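Wage Claims Help Desk: Progress Report to the Rolell Fund
2019-09-19

Work completed

The help desk has been open in Drostmont since January. In that time 224 workers have contacted us about unpaid overtime, missing final paychecks or tips held back by an employer. Of these, 128 wanted general information only and were given the state wage sheet and a filing calendar. The rest were booked for a full intake interview.

Intake now takes place at two sites, the Drostmont office and the Zelach branch. Both use the same form. We rewrote page one in the spring after finding that many people left the pay period blank – the old wording asked for a "workweek basis," and few of them knew the term.

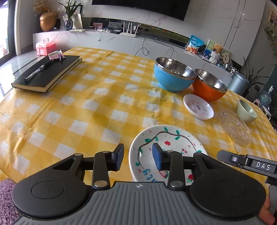
Referrals to the Chung law office are made once a worker has pay stubs or a written record of hours. Where there are no stubs, staff help the worker rebuild a log from text messages, bus passes and shift schedules. This is slow work, and most of these files need 2 interviews.

Problems and delays

The interpreter contract was signed later than planned, so evening sessions at Zelach started late. Some workers also dropped their claims when they were still employed by the same business. We have added a short sheet on retaliation and how to report it, and it is now handed out at the first visit.

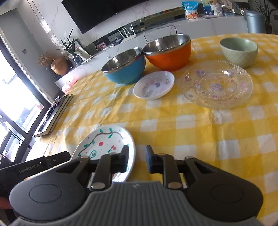 Budget and next period

Spending is within the approved budget, except for printing, which ran over when the intake form was replaced. We ask to move unused travel money to cover it. A revised budget page is attached.

We will hold the Zelach evening sessions through the end of the grant period and send the next set of case totals with the final report.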